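Dish Drying in Shared Kitchens
Manon Robichaud, Hullbridge

2. Method
I asked residents on two floors of Gill House how they dry their dishes, and kept a log through October. The log has 519 entries. Towels were washed every four days – more often if someone complained.

Black wire racks are common in these kitchens and take up a fair bit of counter.

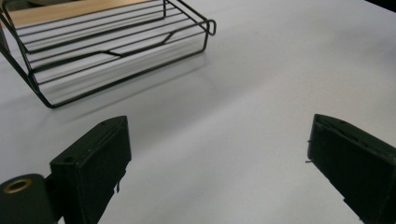
3. Results
Almost half the entries were air drying. Towel use went up before 9 a.m., when people wanted a mug right away. Plastic tubs stayed damp longest on both floors.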